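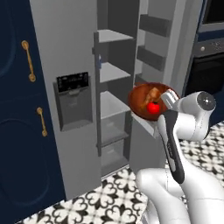

Simulated kitchen, bowl held at the rim in front of the open refrigerator.

Recording a bowl demonstration by remote control

This page covers driving the arm by hand in the Pruvlow kitchen scene and saving the run as a demonstration. You need the hand controller paired and the scene loaded before you start.

1. Set the recorder to 90 steps per second and type a task name. Keep it short: "bowl to fridge" is fine.

2. Bring the gripper to the bowl slowly, with one finger inside the rim and one outside. Close it until the wood is clamped, then stop squeezing. The tomato and the wooden piece ride along inside, so keep the bowl level from here on.

3. Move toward the open side of the refrigerator. Come in above the white ledge and pause just over it. Check the door bins from a second view, as they are dark and easy to misjudge.

4. Lower the bowl, open the gripper, and back straight out. Do not twist the wrist until the fingers are clear of the rim.

5. Press Save. If the bowl tipped, press Discard and reset the scene.

Record at least four good runs. Change the starting pose of the arm a little each time. Long waits in the middle of a run should be trimmed, but leave the pause in step 3.

If the arm lags behind your hand, lower the motion scale to 3. Error 773 means the controller lost its pairing; pair it again and start the run over.

Written by Nusrat Niazi. Trimming notes from Radomír Šimek.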